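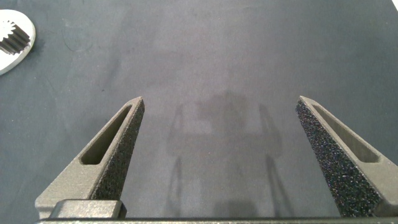

Dark gray, and the lint shows anyway.

I want to argue for the dark work surface. Gray, slate, charcoal, whatever the shop calls it. Most of the advice goes the other way, white desk, white bench, bounce the light around. Fine for a magazine. Try sorting small pale parts on white for 2 hours and tell me how your eyes feel.

I had a white top for 7 years. A Lykkegaard, good desk, no complaints about the build. Every coffee ring, every pencil smear. I wiped it Thursday night and by morning it looked used again. And the glare from the lamp, awful.

So now a gray mat over the whole thing. Vekier sells one, Nutisitz sells one that's nearly the same, I paid 204 for mine cut to size, which is too much, I know. Soft matte, no shine. Put a washer down and it stays where you put it. Doesn't ring, doesnt roll off under the radiator.

The case against: lint. Yes. Tiny specks, always a few, and a dark top is less forgiving about them than people expect. Black is worse. Black shows everything, dust, skin, crumbs. Gray you can live with, it goes a bit mottled and the specks get lost in it unless you go looking. Shadows are softer on it too.

Cosov had a piece in October saying dark tops make a room gloomy. Maybe the room. I don't look at the room when I'm working, I look at teh two feet in front of me, and I'd like those to be quiet.

Lint roller in the drawer. Once a week, if I remember.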